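## 4. What ends up on the bed

I should admit that beds weren't in our plan at all. When Mekdes Tamiru and I drew up the visit sheet we had rows for the desk, the shelves, the kitchen worktop and the hall table, and I was rather proud of it. Then we started visiting, and in flat after flat the sorting was being done on the bed. People would say "hang on, I'll just tip this out", and out it came on the duvet — drawer, handbag, coat pockets, whatever was being dealt with that day. By the second week Mekdes had added a row in biro, and by December it was the longest one on the sheet.

Across the 30 homes we logged 868 small objects, and 244 of them were on a bed when we wrote them down. I'd treat that figure with some care (we mostly called in the afternoon, when beds were made and free for other uses, and I doubt we'd have got the same at nine in the evening). Still, it's a lot of stuff for somewhere you're meant to sleep.

Fuad Tufa asked me early on why anyone would choose a soft surface for this, and I gave him a poor answer at the time. I've got a better one now. A bed is big, it's at a handy height if you sit on the edge of it, and things that get dropped on it don't clatter or roll under the cooker. It also comes with a deadline! You can ignore a heap on a desk until spring, but a heap on the bed has to go somewhere before you can lie down. Several people told us they used it that way on purpose. One woman in the Skedard flats called it "borrowing trouble from bedtime", and we nearly used that for the title.

The heaps themselves are hard to name. We tried coding each one by purpose — stationery, toys, electrical, grooming and so on — and most refused to be one thing. Figure 1 is a fair case. On one pink blanket there's a power adapter, a binder clip, a key ring, a crumpled clear bag, a flat beige box, a little brush with pink bristles and a red Doraemon figure, with a green and white container lying on its side a bit nearer the edge of things. You could argue for desk drawer, and you could argue just as well for child's shelf. Jytte Hafstein and I coded that sort of heap separately and disagreed nearly every time, so in the end we gave up on purpose and coded by size instead, which meant going back over four months of sheets. I don't recommend it.

Size turned out to be a much friendlier way in. Nearly everything on the beds could be picked up in one hand, and the awkward items were the flat ones and the ones with bits attached. Keys were the worst for us, as we never settled whether a ring of them was one object or several. (We went with one. Rasmus Sproģis still thinks this is wrong, and he may be right.)

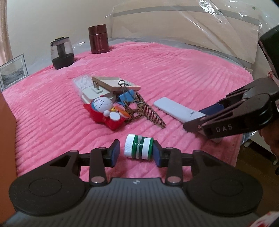

The other thing I'd do differently is ask about bags. We logged an empty bag as an object like any other, but people talked about theirs as part of the tidying, something to put the leftovers in once the easy things had gone home. I'd want a separate column for those next time.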